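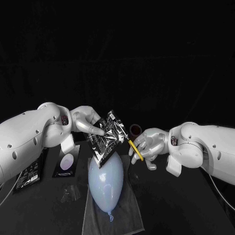

*A plastic pouch with a clear window, held at a tilt above a balloon.*

The **window pouch** is a flat plastic packet with one see-through panel, used for small goods. Makers say the panel lets buyers check the contents - a claim that deserves some doubt, as crinkled film throws back glare. Isauro Cortés called the "easy open" label "mostly hopeful." The packaging firm Gastbridge reported 100 clean openings by hand in March, but never published its method.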